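Svitlana Dmytriv

1/ Notes on moving the parts room from cardboard to plastic bins. Started in May, finished last night. Posting it as a thread for the two people who asked and so I can find it later.

2/ Starting state: 92 cardboard boxes, mixed sizes, most of them reused shipping boxes. Contents written on one face in marker, often the face against the wall. Several had been relabeled without crossing out the old label.

3/ Shelving stayed. Steel uprights, adjustable decks, 40 cm deep. Anything longer than that sticks out into the aisle and gets clipped by the cart, so depth was the first filter on bin choice and it removed most of the catalog.

4/ Measure the outside of the rim, not the base. Most bins taper. The number printed on the sales page is often the base or the inside, and the rim is what has to clear the uprights.

5/ Two candidates. The Havier, clear, straight walls, separate lid. The Biser, tinted, open top, handle holes in the ends. Bought four of each and used them for a month before ordering the rest.

6/ Havier: good visibility, lid fits well. The lid is also the problem. You take it off, put it on the nearest surface, and now you have a lid on the nearest surface. By week two all four lids were stacked on top of the cabinet.

7/ Biser: no lid, so dust gets in. Acceptable for cable and brackets, not acceptable for bearings or anything greased. Those go in zip bags inside the bin now.

8/ Handle holes vs molded grips. Holes win for pulling off a shelf above shoulder height. They lose for small loose parts, as the usable fill height stops at the bottom edge of the hole. Screws will find it.

9/ Fill rule: one kind of thing per bin, or one project per bin. No third category. The old "misc electrical" box held 3000 wire ferrules and a doorbell.

10/ (Ferrule count is from the unopened packs. I did not count ferrules.)

11/ Flat items go in first, flat on the floor of the bin, with loose stuff on top or in a second bin. Tried standing them on edge to save space. They lean, then they slide, then everything behind them is unreachable.

12/ Labels. Paper in a sleeve, front wall, upper left, 80 mm wide. Three lines: contents, shelf code, initials of whoever packed it. Nicholas wanted QR codes. We tested QR codes. People would not take out a phone to find a hose clamp.

13/ Adhesive note: the Redum sleeves hold on smooth plastic if you wipe the wall with alcohol first and leave the bin alone overnight. On a wall with any texture they lift at the corners. I now stick one on a sample and check it the next day before labeling a batch.

14/ Weight. Heavy stuff on the second deck from the bottom – not on the floor, where you end up dragging it, and not at eye level. Anything I can't lift with one hand gets a red dot next to the shelf code.

15/ On tint. I expected semi-transparent to mean I could skip the label on the obvious ones. Under overhead lights the upper part of the wall is mostly ceiling, and the lower part is dark. You can tell there's a dark, low, flat-looking thing on the bottom. You can't tell which one. 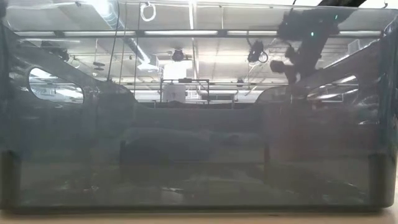

16/ So everything gets a label, including bins with a single item in them. For comparison, the clear ones can be read from the aisle if the contents are light colored. I moved the clear bins to the lower decks where the light is worst and kept the smoke-gray ones at table height and up.

17/ Still open: dividers. Cut some from sheet stock, they bow in the middle when the bin is full. If anyone has a divider that holds in a tapered wall without glue, send me the thickness and how you fixed the ends.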